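Part-Time Bench Assistant, Surfaces and Tabletops
Naltwood Reading Rooms, Rerneck
Posting 1309

Naltwood is looking for a patient person with decent eyesight to help look after our tabletops. The job is part-time, 9 hours a week, mornings only. It has been described as "wiping tables," mostly by people who have tried it once.

Some background. When the Wegener building was refitted, somebody with a strong personality picked dark brown marble-patterned tops, glossy, with white veins running every which way. Visitors love them. They put down their coffee, stroke the surface and say "ooh." Then they leave, and we get to find out what they left behind.

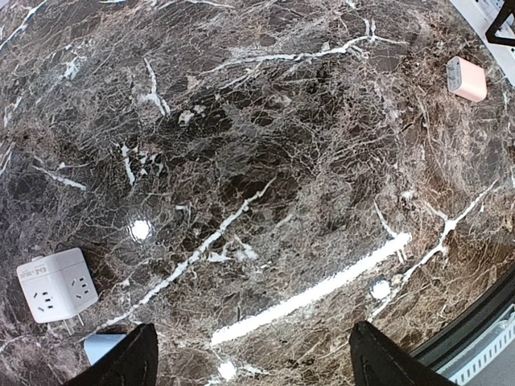 The trouble with a busy pattern is that it hides things. A crumb looks like a fleck. A scratch looks like a vein, and a vein looks enough like a scratch that our last assistant spent most of a morning polishing one. You would be expected to tell the difference, or at least to ask before getting out the compound. Overhead light helps if you crouch and look along the shine. Good knees are not a formal requirement but you'll be glad of them.

What you'd be doing

Clearing, wiping and buffing the tops before we open at 9.
Keeping the surface log, one line per table, in handwriting other people can read.
Reporting chips, rings, haze and anything sticky.
Matching filler to brown, darker brown and the rusty brown that Zisimow sells under three different names.
Putting felt pads back under things that used to have felt pads.

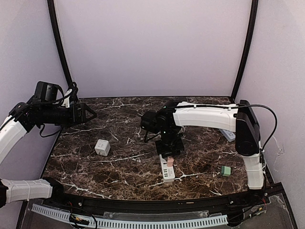 Dark brown marble-patterned top with white and cream veins, pale panels on both sides and at the back.

What we'd like

You don't need a background in stone, furniture or cleaning. Training takes 3 mornings and covers cloths (we have opinions), cleaners (we have fewer, but they are firm) and how to buff a glossy top without leaving swirls. If you already own a favorite microfiber cloth, mention it -- it will not count against you.

You should be able to stand for a couple of hours, lift 30 pounds and work quietly. The Rerneck rooms are used for reading, and a squeaky spray bottle carries.

What we offer

Hourly pay on the Naltwood assistant scale, a locker, gloves in your size and free tea, to be drunk well away from the tables. The post starts in October and runs through spring, with a fair chance of being extended. The tops aren't going anywhere.

How to apply

Send a short letter, one page at most, to the Naltwood front desk at the Wegener building and put 1309 on the envelope. Tell us about a surface you have looked after, or ruined. Both kinds of letter get read. Shortlisted applicants will be asked to come in for half an hour and clean a table while we pretend not to watch.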